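Thread on the Skurnatico site consultation, for those who couldn't get to the meeting. I'll keep to what is in the papers. 1/17

The council proposes one permanent residential site for Traveller families on the old Skurnatico yard, to replace the temporary one on Horell Lane. The temporary site was meant to last 2 years. It has lasted a good deal longer than that. 2/17

The plan is for 46 people. That figure comes from the accommodation needs assessment, which is Appendix C in the pack. It covers families already living in the district. It makes no allowance for new households forming as the children grow up. 3/17

Each pitch would have a hardstanding, a utility block with a kitchen and bathroom, a metered water supply and its own electricity account. On Horell Lane power is currently recharged through one shared meter, and residents can't switch supplier. Several responses raised this. 4/17

On process: a needs assessment is not planning permission. The assessment says how many pitches are required. The application says where they go and how they are built. A good half of the objections I have read argue with the first document while quoting the reference number of the second. 5/17

Objections have to raise material planning matters to carry any weight. Drainage, access, noise and highway safety count. The effect on house prices doesn't. Remarks about who will live there don't either, and the officer's report says 300 letters were set aside in whole or in part on those grounds. 6/17

The drainage point is a fair one. The eastern end of the yard floods from the culvert under Lunon Road. The applicant's consultants, Abreu, propose a holding tank and a raised kerb. I'd like to see the calculations. They are referred to in section 4 but are not attached. 7/17
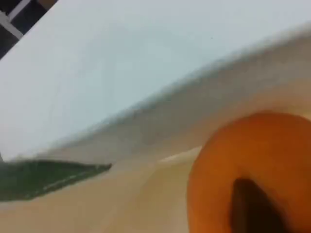 Pale surface against tan, with a soft grey edge between.

Access. The drawings show a single entrance wide enough for a towing vehicle, with a turning head inside the boundary. The fire service asked for a second way out for emergencies. The revised layout has one, through a locked gate on the north side. Who holds the key is not stated. 8/17

School places. The nearest primary has room in most year groups. The walking route crosses Lunon Road where there is no crossing. Darcy Perron, who teaches there, asked for one to be made a condition of the permission. Officers noted the request and left it out of the draft conditions. 9/17

Yatziri Escobedo spoke for the residents' group from Horell Lane. Her main request was that families be told, in writing, what their tenancy terms will be before they are asked to agree to move. The reply was that terms would follow. She asked for a date and didn't get one. 10/17

Her second request was for a say in allocations. Under the present draft the housing team decides which family goes on which pitch. Residents want relatives who look after each other to be placed side by side. I can find no rule that prevents this. 11/17

Cost. The site would be paid for mainly by a capital grant, with the council meeting the rest. The yearly running cost falls largely on pitch rents. The set-up budget has £3,000 for "community liaison", with no breakdown. 12/17

Someone will ask, so: rents on the new site would be eligible for housing benefit on the same basis as now. Paragraph 31. 13/17

What is missing from the papers: the drainage calculations, the draft tenancy agreement, the maintenance schedule, and any account of what happens to Horell Lane once it is empty. I have asked for all four. 14/17

Correction to 4/17: the utility blocks are shared between pairs of pitches on the western row. Individual blocks on the eastern row only. My mistake, I was reading the earlier layout. 15/17

Written comments close on 1 Nov 2018. Give the application reference, your name and your postcode. Comments without an address are logged but not counted. Paper copies of the plans are at the library desk. 16/17

The September minutes are on the council website under Housing, not under Planning. Replies on tenancy terms are best sent to the residents' group, as I don't have the draft either. 17/17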